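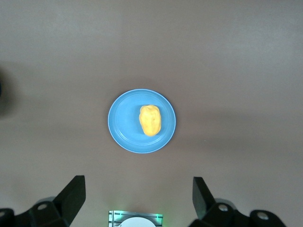 Please don't buy anything until somebody has eaten lunch next to it, Emlyn Probert wrote to us when we first floated this job, and we liked the line so much that it went straight into the posting. Emlyn's point was that most equipment plans are written from catalogs, and the person stuck with the machine for years hears about it last. We agree! So we're looking for someone to do the planning from the floor up.

Equipment Planner, Robotics (full time, Mekent)

Mekent tests arms and grippers on everyday handling jobs: picking things up, setting them on plates, clearing them off again. A yellow lump on a blue plate sounds like nothing much, but you'd be surprised how many purchase decisions hang on it. Which fingers? How wide do they need to open? Does the device between them earn its price, or would a cheaper one do? Right now those questions get answered one at a time, usually in a hurry, and the spending plan gets patched afterward. You'd be the person who gets ahead of it.

What you'll be working on

The first big piece is the Zanimeck lab. It opens with 4 benches and we want a full equipment plan for it by October, covering arms, grippers, mounts, spare fingers, tables, lighting and plates (yes, plates, we go through a lot of them). After that comes the replacement schedule for the Tateo building, where roughly 40 pieces of hardware have been bought over the years by whoever needed them that month. Some have service contracts. Some have a sticky note.

Day to day you will:

Sit in on test sessions and write down what people reach for and what they work around
Get quotes, compare them, and ask the annoying follow-up questions about lead times and spares
Keep the parts list, which currently runs to 400 lines and could probably lose 200 of them
Build the yearly budget with the bench teams and present it to the people who sign it
Arrange trial loans before we commit, so a gripper gets a few weeks on a bench first

What we hope you bring

You've bought or budgeted for technical equipment before: lab, workshop, warehouse, kitchen, we're open. You're comfortable in a spreadsheet and just as comfortable asking an engineer to explain why the cheap bracket won't do. You don't need to program a robot. If you're curious enough to try, there's a bench free most afternoons and people who'd love to show you.

Experience with import paperwork would be great, as a good share of our mounts and fingers come through Riedl and the forms are their own little hobby.

Hours and place

The job is based at Tateo, with regular trips to Zanimeck while the lab is being fitted out. Core hours start at 10 a.m. Two days a week from home is fine once you know the benches.

How to apply

Send a resume and one page on a piece of equipment you helped choose: what it was for, what it cost to keep running, and what you'd do differently now. A purchase that went badly is very welcome, and we'll happily trade you one of ours at the interview. Address it to the Mekent planning desk. Interviews include a bench visit, so wear shoes you can stand in.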